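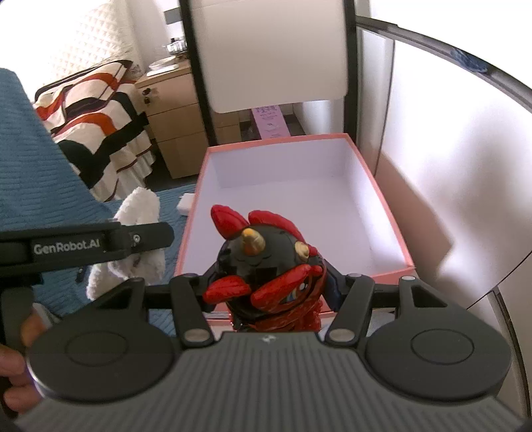
Figure with the yellow horns, held over the near edge of the open box. Second gripper at left.

December 2025

Toy pickup again, hand-held grippers. Question is still the one Marcelle Guérin wrote at the top of the Druncombe plan: can a machine clear a living room floor well enough that a parent wouldn't redo it? My answer today is no, but parts of it are closer than I had them in January.

Session added 210 clips. Total is now 1,942, counting the Vasseur ones, which still need their labels checked.

Hard shiny figures: the grip itself is the easy part. Fingers go on opposite sides of the body and squeeze. Trouble is everything that sticks out. On the horned one the red pieces around the head lie right over where a finger wants to go, and the glossy black head throws back the window light. The Netelo depth estimate puts holes in surfaces like that. Try it with the blinds down before blaming the model.

Plush: different problem. White and fluffy, no edges, and the old policy closes on fur and calls it a grasp. Want the demos to go deeper before closing.

Box: wide open top, so placing should be simple — but the policy lets go early if any part of the toy is past the rim. Rim is coral and the inside is pale lavender, should be easy to segment. Ask Sureck if their rim detector handles thin edges.

To do
- relabel the 2 failed batches, keep them separate
- drop height as its own column
- Marcelle wants sorting by toy type next. I'd hold off until putting away works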